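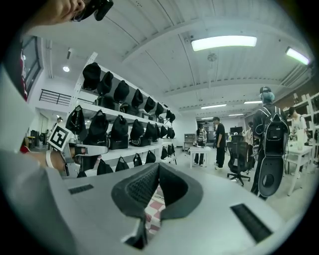

Black bags on the white shelving, ground floor.

Kutex bag store, the new room
Posted 12 July 2019

The bag store moved into this room in March. Before that the stock was split between the old Irness building and a corner of the packing hall, and an order for one style could mean a walk to both. It is now all in one place, with the shelving along the wall and the tables out on the floor.

This page is for customers and agents who have asked what the new room looks like and how it is set up. Captions and notes are by Kaan Işık. Larger prints can be had from the office.

The shelves
The white metal units came from the old building. They were taken apart, cleaned and put back up with the tiers set farther apart. Black bags are the bulk of what we sell, so they got the first run of shelving.

Drawstring bags
The soft drawstring sacks are on the middle tier. They don't stand up by themselves and are easier to pull out at waist height. We tried them in boxes for a while, but the boxes had to be opened every time someone wanted to check a cord.

Top shelf
Bags with a rounded top go up here. They keep their shape better with nothing stacked on them.

Bottom shelf
Used for whatever is next to go out. Please don't put returns here. Returns have their own table by the office door.

The tables
Checking and folding are done at the tables. Some of them have a checkered cover, which makes it easy to see a loose black thread. The covers are washed when they need it and changed over at the end of the month.

Lights
The fluorescent panels were already on the ceiling when we took the room. Black fabric is hard to check in poor light, and the old corner in the packing hall was dim after midday in winter.

Railing
The black railing was here before us too. It was repainted before the move. Nothing is to be hung on it, including coats.

Stock and orders
The room holds nearly 3000 bags when full. The current list has 143 lines, counting each size separately. The smallest order we send from here is 5 bags of one style. Samples are limited to 2 per customer and are charged at the list price, then taken off the first order.

Visits
Agents can see the stock by arrangement. Write to Güven Gündoğdu at the office a few days ahead and say which styles you want to look at, so they can be set out on a table. Deliveries use the Kılıçarslan gate at the back, and visitors should come to the front door.

More galleries
Packing hall
Cutting tables
Irness building, before the move
Straps, cords and buckles

Back to all photos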